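Section 2: Getting your first release up on Dotidstead

So you've got your account, you've confirmed your email and you're looking at a mostly empty dashboard. Good! I remember that bit well. I put my own record up under the name Yeoh back in April, got three things wrong in one evening and ended up writing this guide so that the rest of us on the Bavovdale label page wouldn't do the same. It covers getting an EP or album ready, uploading it and setting the release time. Money and splits come later, in section 3.

Before you start

Have these in one folder on your computer:

Your finished masters as WAV files, one per song
Your cover, square, saved as a JPG
A plain text file with your song titles, typed exactly how you want them to appear
The names of everyone who wrote or played on each song

That last one catches people out. I had to message my bass player at midnight to ask how she spells her middle name, and she was not pleased (fair enough).

Naming your files

1. Put the track number first, then a space, then the title. Mine looked like "01 Bremton", "02 Night Bus Home" and so on.

2. Take out any slashes, question marks or emoji. You can put them back in the title box later on, but the uploader chokes on them in a file name.

3. Check you haven't left "final" or "final mix new" on the end. The uploader copies the file name straight into the title box, and it's very easy to miss.

Note: if a song has a guest on it, leave them out of the file name. There's a separate box for guests, and if you fill in both you'll get the name twice on the public page.

Uploading

4. Click New Release and pick Single, EP or Album. You can't change this afterwards without starting again, so have a think first.

5. Drag all your songs in together. They'll go up one at a time, top to bottom, and a small tick shows next to each one when it's done.

6. Leave the tab open. I mean it — I shut mine to go and make toast and lost the lot. A long album took 90 minutes on my rubbish connection, so start it before tea and let it get on with things.

7. When every song has its tick, press Save Draft. Nothing is public at this stage.

Caution: Save Draft and Submit sit right next to each other and they're the same colour. Go slowly.
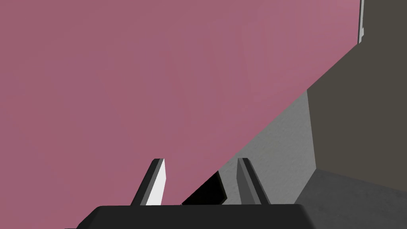
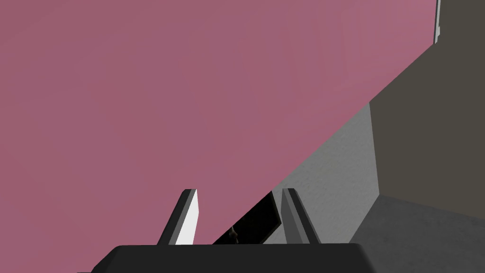
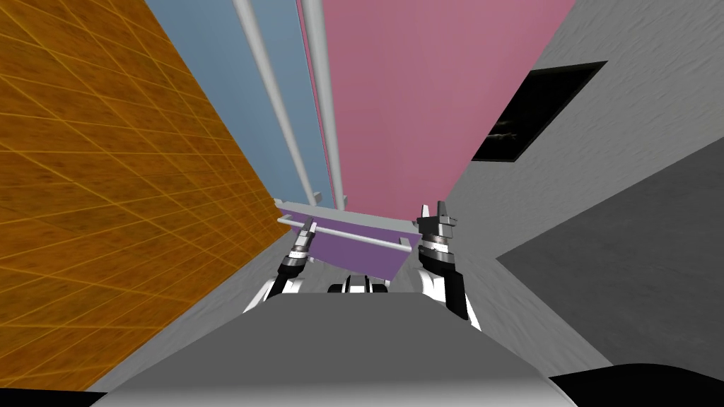
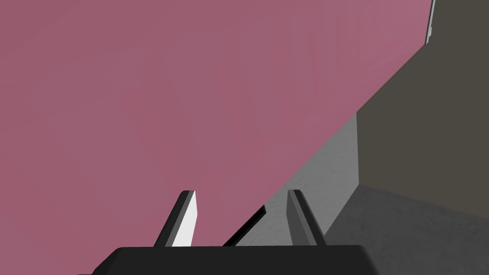
Can I swap a song for a better mix after I've submitted?
Only while the release still says Waiting. Open it, click the song, choose Replace Audio and upload the new file. Once it says Approved you'll need to withdraw the whole release and submit it again, and your release time will be cleared when you do.

Filling in the song details

8. Open each song and check the title against your text file. I read mine out loud, which feels daft but works.

9. Add the writers. Use full names here, even if everybody knows your drummer by something else.

10. Pick a main genre and, if you like, a second one. I dithered for ages between synthpop and dream pop and finally went with both. You can change these whenever you want, so don't lose sleep over it.

11. Tick the Explicit box for any song that needs it. It goes by song, so one sweary chorus won't mark your whole EP.

12. Paste in your lyrics if you've got them. The box takes line breaks but it throws away italics and bold.

Note: instrumentals have their own tick box, right at the bottom of the page under the lyrics. If you leave both the lyrics and that box empty, the song gets flagged and you'll have to come back and sort it.

Setting your release time

13. Choose a date at least 2 weeks ahead. You can go sooner, but approval can drag and you don't want to be sat there refreshing the page with all your mates waiting.

14. Set the hour. It's midnight unless you change it. I went for 7 in the evening, when people I know are home and might put some music on.

15. Check the time zone underneath. Mine had set itself to somewhere five hours behind and I only spotted it by luck.

16. Press Submit. You'll get an email with your release number in it (mine was 461) and you should keep hold of that, as support will ask for it every single time.

Caution: don't share your link until the status says Approved. The page loads before then, but the play button does nothing and people will message you to say it's broken.

If the status hasn't moved after a week, write to support from the Help tab and put your release number in the subject line.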